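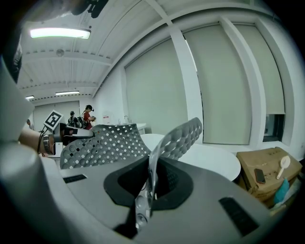

What does Hevent do?

Hevent reads recorded sessions from hand-held grippers and turns them into training episodes. It lines up the video with the motion data, works out the pose of the tool for every video image, estimates how far the fingers are open, and writes the result in a format your policy training code can load.

Which version does this page cover?

The release of 2022-10-25. Older releases use a different config layout, so check the Perden migration notes before copying settings from here.

What kind of machine do I need?

A Linux desktop with a recent graphics card. Processing also works on the CPU, but map building gets slow on long sessions. Leave free disk space equal to twice the size of your raw files.

My session was rejected with "map too sparse". Why?

The mapping step found too few points it could follow from one view to the next. Plain walls and blank tabletops are the usual cause. Record a new mapping pass, move slowly, and cover the work area from several heights. The default minimum is 800 map points. You can lower it in the config, but tracking will drop out more often.

Can two grippers be used in one session?

Two-handed sessions are supported. Give each gripper its own marker ID and enter both IDs in the session file. If they share an ID, the Pasichnyk tracker stops with an error before it writes anything. Both recordings are placed in the same map, so the relative pose between the two tools is available as a policy input.

How is the finger opening measured?

By a short calibration clip for each gripper. Open and close the fingers five times with nothing between them, then run the calibrate command. Repeat this after changing fingers – soft ones vary more than you would expect.

How many episodes will I lose?

It depends on the room and the operator. Our February test set had 1,338 episodes, and 52 were dropped, most of them for lost tracking. Each dropped episode is listed in the report with a reason code.

Does Hevent control the robot too?

Control is handled by Cikumico, a separate package. It takes the policy output, checks it against joint and speed limits, and sends timed waypoints to the arm. Measure your camera delay before the first run and put it in the config. With the wrong value the arm tends to overshoot.

Where do I report a bug?

Use the issue tracker and attach the session report. Raw video is not needed at first. Zoia Yurchenko maintains the tracker and will ask for more files if the report is not enough.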